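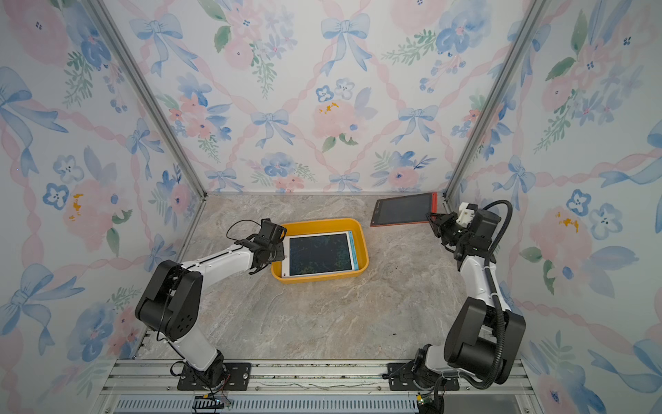
What is an LCD writing tablet, and how do you erase one? It's a thin plastic slate with a pressure-sensitive liquid crystal screen: you press with a stylus, a bright line appears, and on most models a button wipes the whole screen at once.

LCD writing tablet

An LCD writing tablet (also sold as a doodle board, a writing pad or an electronic slate, depending on which shelf you find it on) is a reusable surface for handwriting and drawing. I've been keeping this article up for a while now, and I still get mail from people who think it's a computer tablet. It isn't one! The basic kind has no apps and no internet, and it won't remember your grocery list once you've wiped it.

How it works

The screen is a layer of cholesteric liquid crystal held between two sheets of flexible plastic, with a dark backing behind. When you press on it, the crystals under the tip shift into an arrangement that reflects light, and you get a line. Drawing takes no power at all. The battery, usually a little coin cell, only comes into play when you erase, and because each erase uses so little, one cell can last a very long time.

You don't need the stylus that came in the box, by the way. A fingernail works, and so does the blunt end of a paintbrush (my favorite, for fat lines). Anything sharp will leave a dent in the plastic, and dents stay.

Color

Early boards wrote in a single pale green. Multicolor ones have bands of tint built into the screen, so the color depends on where you draw and has nothing to do with the stylus. Kids find this either magical or infuriating. My nephew wanted a yellow sun in the corner, and the corner was set up for blue, and we had a long afternoon of it.

Sizes and frames

Small boards are around the size of a paperback and the big ones get close to a sheet of poster paper. Most of the ones I've owned had a colored plastic frame, with the stylus clipping into a groove or a loop along one side. White frames look lovely and show every smudge. Red ones are much easier to spot under a couch.

The Flindex boards I started with had a very shallow groove and the stylus fell out constantly. Kettunen makes a deeper one, and I've lost exactly one stylus since switching, on a train, which I can't blame on Kettunen.

Erase button and lock

Pressing the button sends a short pulse through the whole screen and clears it. On ordinary boards you can't rub out one word, it's everything or nothing. Some pricier models do partial erasing, but the ones I've tried left a gray haze. Many boards have a small lock switch on the back or the side that disables the button. If somebody hands you a board that "won't erase," check the lock before you go hunting for a tiny screwdriver and a new battery. I have changed a perfectly good battery for this reason, more than once.

Faint marks

Lines look faint if you press lightly or if the room is dim, as the screen has no light of its own. Ghosting is a different thing: old strokes that hang on after a wipe. A second press of the button often clears them. Cold makes the crystals sluggish too, so a board left in the car overnight in October may need to warm up indoors first.

Cleaning and storage

A soft, barely damp cloth is plenty. Skip the window spray. I store mine flat in a shallow plastic tray with rounded corners, screens facing up, because a stack of boards under a pile of books will come out covered in pressure marks. Veikko Ahonen, who collects these with more dedication than I do, slips a sheet of felt between his. He has over 100 boards, so I take his word for it.

Saving what you wrote

Basic boards save nothing, so people take a phone picture before wiping. Suton had a version that sent drawings to a phone, and I liked it a lot until the app stopped opening. Konon's model keeps 10 pages in its own memory, although finding the right page again takes some patience.

See also: magnetic drawing board, chalk slate, wax tablet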